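Progress report, Wed 19 October
Low-power video decoder board — Zamis for Pikavik

Work since the last report

The second board revision came back from Callano in September. We ordered 6 and 5 of them pass the full power-on test. The other one has a short on the memory supply and has been set aside for parts.

The decoder driver now runs 4 streams at once without dropped frames. The regression suite stands at 2,232 clips, and all but a handful play correctly. The failures are old interlaced files with damaged headers. We plan to reject these with a clear error message and leave it there.

Idle power is still above target. Most of the excess comes from the display controller, which stays clocked when no screen is attached. A fix is written but has not been tested on the new boards.

Delays

The Nygård heat sink does not clear the taller capacitors on this revision. A lower part is on order — until it arrives, long tests are being run with a desk fan.

Next period

Finish the idle power fix, repeat the heat tests with the new part, and send two boards to Pikavik for review. No change to the budget is requested.

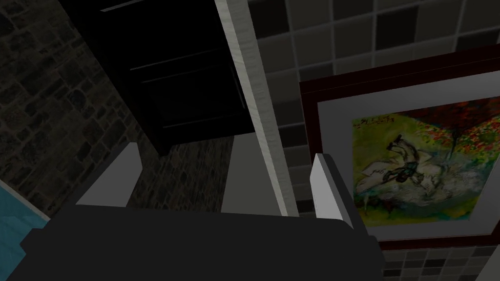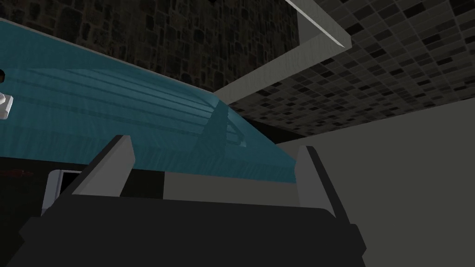
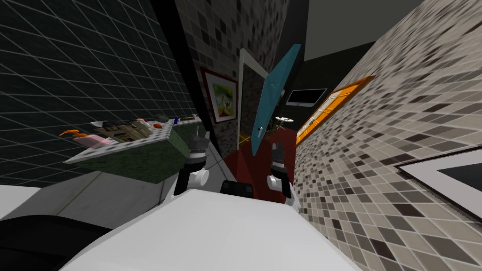
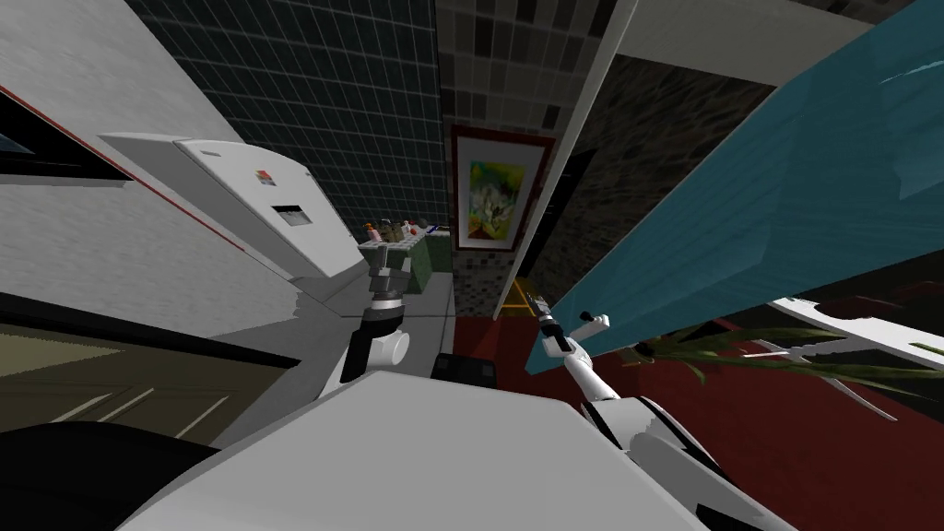
Simulated indoor views with robot grippers, all four computer-rendered.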